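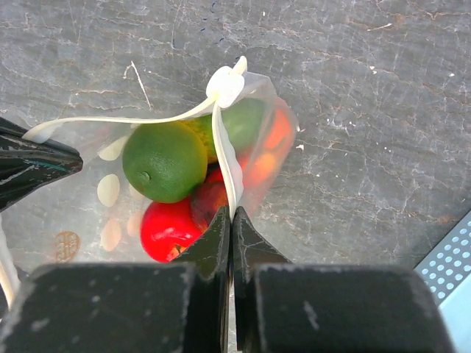
Will the people now packing by hand lose their jobs when the robot arms come in?

Packing positions at Juva stay at their present number through the end of March, and everyone on the packing floor has been offered training for the new work. What changes is the work itself, and we are hiring for it now.

Packing Cell Operator (2 openings)
Juva Fresh Packing, Graltach site
Posted 15 October 2020

About the job

Juva packs mixed fruit for grocery stores, school kitchens and office deliveries. Until this year all bagged fruit at Graltach was packed, closed and moved to the crates by hand. We are moving part of that work to robot arms. The arms handle bagged fruit by the drawstring and set the bags down in the crate. People fill the bags, check the fruit, set up the cell and deal with whatever the arm can't do.

You will work in the new cell with an experienced packer from the hand line. The hand line stays open next to it for gift orders and anything with soft berries.

What you will do

Fill bags according to the order sheet and check fruit for bruises, splits and mold before it goes in.
Lay bags on the pick surface with the drawstring where the gripper can reach it.
Watch the arm while it runs. Stop it when a bag slips, tears or is picked up wrong, clear the surface and restart.
Write down each stop on the shift log, with the cause if you know it.
Wipe down gripper fingers and the pick surface at the start and end of the shift.
Change finger tips when they are worn. We will show you how.
Pack by hand when the cell is down.

What is different from the hand line

There is less lifting. Crates leave the cell on a conveyor and you don't carry them to the pallet. There is more standing in one place, so operators trade stations with the hand line halfway through the shift. The work is quieter in some hours and busier in others, depending on how often the arm stops. Some packers who tried the cell liked it and some asked to go back to the hand line. Both were fine with us.

The shift log is used to fix the machine. It is not used to rate operators, and there is no individual pick rate in this job. The cell made 1,614 bag moves in its trial period, and 332 of them needed a person to step in. We expect to need people at the cell for as long as it runs.

What we ask for

You can stand for most of a shift and lift up to 25 pounds.
You can read an order sheet and write short notes in English.
You are willing to work early shifts, starting at 5:30 a.m.
You are comfortable stopping a machine when something looks wrong, even if the order is late.

Experience with fruit, food packing or warehouse work helps. Experience with robots is not needed. No diploma is required.

Pay and hours

Full time, 40 hours a week. Operators are paid on the same scale as senior packers, plus a $400 payment when you finish training. Training is paid at the full hourly rate and takes place during regular shifts. Health coverage starts on the first day of your second month.

The training covers safe entry to the cell, the stop and restart procedure, cleaning, and basic problems with the gripper. It is given on site by Koval, the company that installed the arms.

Current Juva employees

You may apply from any department. If you move to the cell and want to return to your old job within the first 90 days, you can, at your old pay and with no loss of seniority. Please tell your shift lead before you apply so that your shifts can be covered during training.

How to apply

Fill out the one-page form at the Graltach front desk or at our office on Jakau Road. A resume is welcome but you don't need one. Applicants we want to meet will be asked to come in for a short interview and an hour on the packing floor, paid, so that you can see the cell running before you decide. Bring closed shoes. Hairnets and gloves are provided.

The openings stay posted until filled.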